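Suche im Tagebuch
Suchbegriff eingeben
Suchen

20. April 2023

Den ganzen Vormittag geräumt. Der Kleiderschrank im Schlafzimmer muss bis Ende des Monats leer sein, weil dann der neue kommt, von Egger, zwei Türen weniger als der alte. Ich habe um acht angefangen und war um elf mit der linken Seite fertig. Auf dem Bett lag alles durcheinander, Winterpullover, Blusen, der Regenmantel mit dem kaputten Reißverschluss.

Ich habe diesmal nach einer einfachen Regel sortiert: Was ich seit Februar letzten Jahres nicht getragen habe, kommt weg. Das klappt bei Pullovern gut und bei Mänteln schlecht. Den grünen Mantel habe ich in der ganzen Zeit kein einziges Mal angehabt und trotzdem wieder hineingehängt. Morgen sehe ich ihn mir noch einmal an.

Zwei Säcke sind voll geworden. Einer geht zur Sammelstelle, der andere zu Fledum, dem Laden hinter der Post. Dort nehmen sie nur gewaschene und gebügelte Sachen, und man bekommt 20 Euro gutgeschrieben, wenn sie den ganzen Sack behalten. Beim letzten Mal haben sie die Hälfte zurückgegeben.

Nach dem Mittagessen (Suppe von gestern) das Bügeln. Das Bügeleisen ist ein altes Hurdale und tropft, wenn man es zu lange stehen lässt. Ich stelle es deshalb auf einen Teller. Blusen gehen schnell, erst der Kragen, dann die Ärmel, dann der Rest. Für Faltenröcke brauche ich immer ewig. Meine Mutter hat die Falten am Saum mit großen Stichen geheftet, bevor sie gebügelt hat, und die Fäden erst am nächsten Tag gezogen. Ich nehme Wäscheklammern, das hält nicht so gut. Man muss jede Falte vom Bund bis zum Saum einzeln glattstreichen, sonst hat man am Ende eine doppelte Kante.

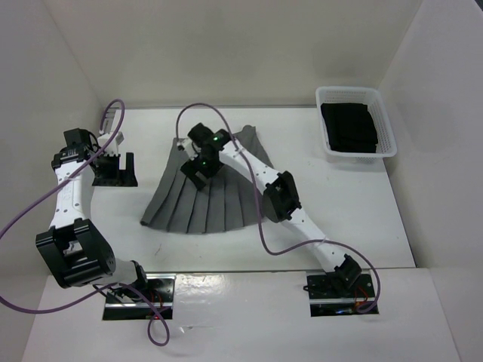
Was noch zu tun ist

Die rechte Seite vom Schrank. Da liegt die Bettwäsche, und von der will ich mich leichter trennen als von den Kleidern. Die Bezüge in 80 mal 80 passen auf kein Kissen mehr, das wir haben. Vielleicht nimmt sie das Tierheim, ich rufe dort an.

Dann die Schachteln oben. In einer sind Knöpfe, in der nächsten nur Stoffreste, darunter ein Stück vom Vorhang aus der alten Wohnung. Die Knöpfe bleiben. Die Reste habe ich heute Abend noch durchgesehen und das meiste zu Putzlappen geschnitten. Den Vorhangstoff habe ich zurückgelegt, ohne recht zu wissen, wofür.

Bei Ikitz war ich auch noch, Mottenpapier und Bügel mit Klammern. Die Bügel sind teurer geworden. Ich habe zehn genommen und erst zu Hause gemerkt, dass die Haken zu klein für die dicke Stange sind. Beim neuen Schrank soll die Stange dünner sein, also behalte ich sie vorerst. Der Kassenzettel liegt in der Küchenschublade.

Am späten Nachmittag hat es geregnet, die Wäsche hing noch draußen. Ich habe sie hereingeholt und im Bad aufgehängt, jetzt kommt man kaum an die Wanne. Der Rücken tut weh vom Bücken. Um neun noch die Säcke in den Flur gestellt, damit ich sie morgen nicht vergesse. Der für Fledum steht rechts.

2 Kommentare · 4 Mal geteilt

Diese Seite verwendet Cookies. Mit der weiteren Nutzung stimmen Sie dem zu. Einverstanden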